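How to Cover a Work Table with Brown Paper

In my shop we cover the tables with brown paper before every job with glue, paint or small parts. I learned it in my first year at Dunmore and I still do it the same way. The paper is cheap, it shows small pieces well, and after the job you fold it together with all the dirt inside.

What you need

A roll of brown packing paper. I buy the Plendano roll, 83 cm wide, because it fits my tables without cutting on the side. Other rolls are also fine.
Masking tape, not the clear kind. Clear tape leaves glue on the table.
A long ruler or a straight piece of wood.
A sharp knife and a damp cloth.
Sandpaper, 200 or 400 grit, only if the table top has rough spots.

Step 1. Clean the table

Wipe the top with the damp cloth and let it dry fully. Feel it with your hand. Every small crumb will make a bump under the paper, and later a hole. If you find an old drop of glue, sand it down with a few light strokes and wipe again.

Step 2. Cut the sheet

Roll out the paper along the table and cut it 40 cm longer than the table top. You will fold the extra part under the two short ends, 20 cm on each side. Cut against the ruler with the knife. Scissors make a wavy edge on such a long sheet.

Step 3. Take out the curl

Paper from a roll wants to go back to a roll. Lay the sheet with the curl facing down and put something heavy on the corners. Go and make your tea. When you come back, it will lie much better. In winter, when the air in the shop is very dry, I leave it overnight.

Step 4. Tape it

Start with one short end. Fold the paper under the table top and tape it from below. Then go to the other end, pull gently and tape it too. The long sides come last — short pieces of tape, one hand apart. Do not pull too strong here or the middle will lift.
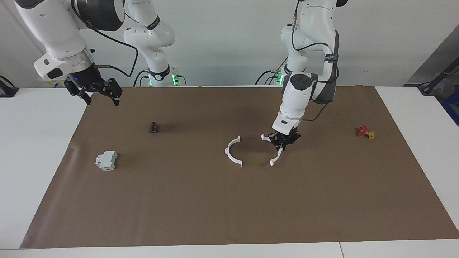
Brown paper over a long table, with a white curved plastic piece held just above it.

Step 5. Mark your places

With a soft pencil I draw a line for the parts that are waiting and another line for the parts that are finished. For repeated work I also draw the outline of the part itself. It saves a lot of looking.

When to change the paper

Change it when you see a tear or when glue has made a hard spot. For paint jobs I change it every evening. For dry assembly one sheet can stay until the pencil marks become confusing. You can turn the sheet over once if the back is still clean.

If the paper moves during work, the tape is old or the table was dusty. The Pinness tape holds well on varnished wood, but on raw wood I had to use wider pieces.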